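Trenbridge Automation Group – July newsletter

From the gripper comparison: three controllers, one red cube

In the last newsletter we promised to tell you how the controller comparison is going. The simulated part is now finished, and we want to share the results before the hardware part begins in the fall. Members who came to the Tuesday meeting know some of this already, but the final table was not ready then.

The question was simple. We have two arms, each with a parallel gripper, and three controllers that can drive them. The first is the Stoller position controller, which our group has used from the beginning. The second is Kollár, which adds a force limit on the fingers. The third is Imik, the youngest of the three, which corrects the path of the arm from the camera picture during the approach. We wanted to know which one picks a small object most reliably when other objects stand close to it.

For the objects we took grocery packages and one plain cube. The cube is the target in every trial and the packages are there to disturb.
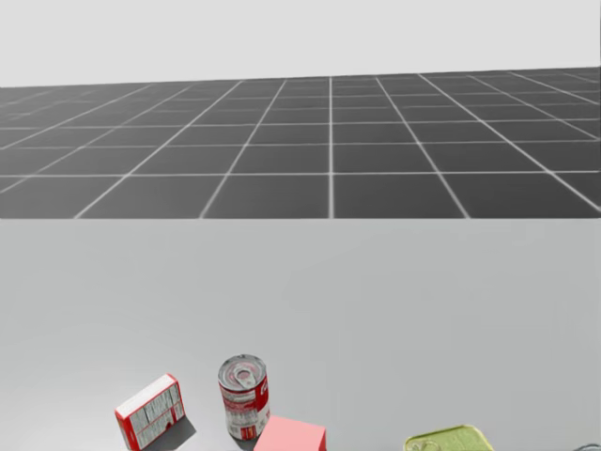
Cube, cracker-type box, soup can and flat tin on the simulated table, no arm in view.

Each controller received the same starting positions in the same order. We ran 300 trials in total, 100 for each controller. A trial was counted as good only when the cube was lifted and stayed between the fingers until the end of the movement. If the cube was lifted but a neighbor was pushed over, we wrote this down separately, and those trials are not in the main result.

The Stoller controller was the fastest. It goes to the position and closes, and it does not think about anything on the way. When the position estimate is good, this works very well. When the estimate is wrong by a few millimeters, one finger arrives first and moves the cube before the other finger touches it. Sometimes the cube then turns and sits between the fingers at an angle. We counted these as good if the cube stayed, but we were not happy to look at them.

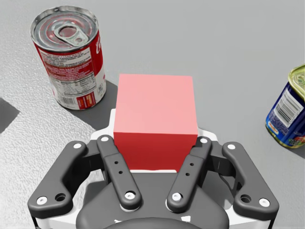

Kollár was slower at closing and much more gentle. The force limit needed patience from us. With the first setting the fingers stopped too early and the cube slipped out during the lift. We changed the limit several times before the official trials started, and after that we did not touch it. Members who want to repeat the test should take the value from the settings file in the shared folder, under run 1674, and not from the older notes, where the first setting is still written.

Imik surprised us in both directions. It was the best when the cube stood near the soup can, where the space for the left finger is narrow. It was the weakest when the wrist camera lost sight of the cube on the way down, because then it waited for a new picture and often ran out of time. From all its failed trials, 44 ended in this way during the early practice runs. After we raised the starting height of the arm, this almost disappeared, and the official trials were made with the new height.

We also discussed what the second arm should do while the first one is working. In our setup both arms are always loaded, also when only one has a task.

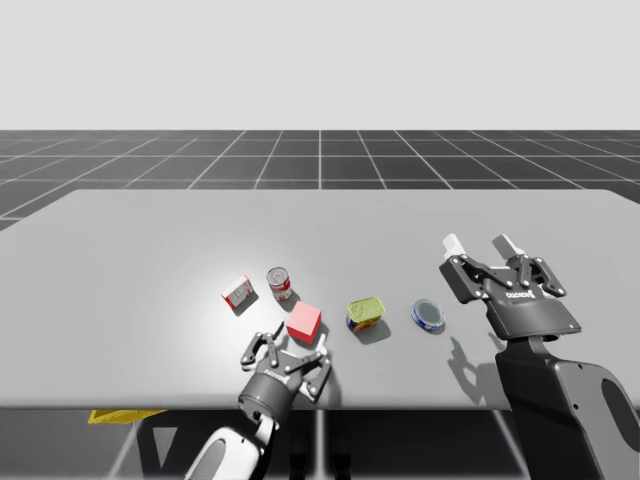
For the Stoller controller this makes no difference. For the other two it matters more, as the shadow of a raised gripper can fall on the table near the objects, and Imik reads the table from the camera. We repeated a small number of trials with the second arm parked far back, and the results were a little better. The difference is too small for a firm statement – we will look at it again on the real table, where the light is less kind.

Our recommendation for now is Kollár for general work and Imik for crowded tables, if you have time to set the starting height with care. Stoller stays as the reference, and beginners should still start with it.

One request about recordings. Please save also a short piece with the jaws open and nothing between them before each series. We use it to check the zero position of the fingers, and three of the series we received did not have it.
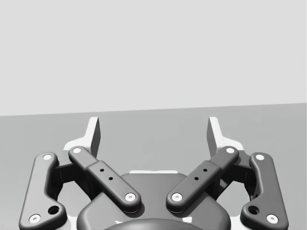 Next steps

The hardware trials will use the same order of starting positions. We are looking for two members who can help with setup in the evenings, from 6 p.m. Experience with the arms is not necessary, but you should be comfortable with reading log files. Please write to the group address with the word "gripper" in the subject line. The full table of results is in the shared folder, next to the settings file, and corrections are welcome.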